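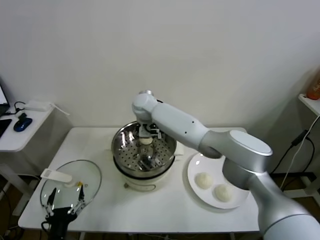
Method

Steamed buns are on the snack list at the Mondby student kitchen, and we wanted a serving routine that anyone on shift could follow. The equipment was an electric steamer with a stainless steel basket and a perforated tray, and a round white plate set to its right on the white table.

1. Fill the base with water to the line and set the steel basket on top.
2. Space the buns on the tray so the sides do not touch.
3. Turn the knob and steam for 10 minutes. Leave the lid on for 3 more.
4. Keep the plate close to the pot. A bun carried a long way picks up dents.
5. Grip each bun lightly at the sides.

Results

We ran 4 batches in December. Buns left under the lid after cooking kept a smoother skin. Those opened right away wrinkled within a minute or so — the taste was the same, but people picked them last. In a short survey, 80 percent of tasters preferred the rested buns.

Problems

The tray holes left marks on the bottom of each bun. Paper liners fixed this, but they stuck to the first batch and had to be oiled. Valeriano Manzano suggested cabbage leaves, which we did not have time to try.

Related projects
Rarkell: Storing Dough Overnight
Holudcombe Lunch Line Study
Montoya Rice Cooker Comparison

3 comments | 10 shares

Contact the Mondby student kitchen | Back to top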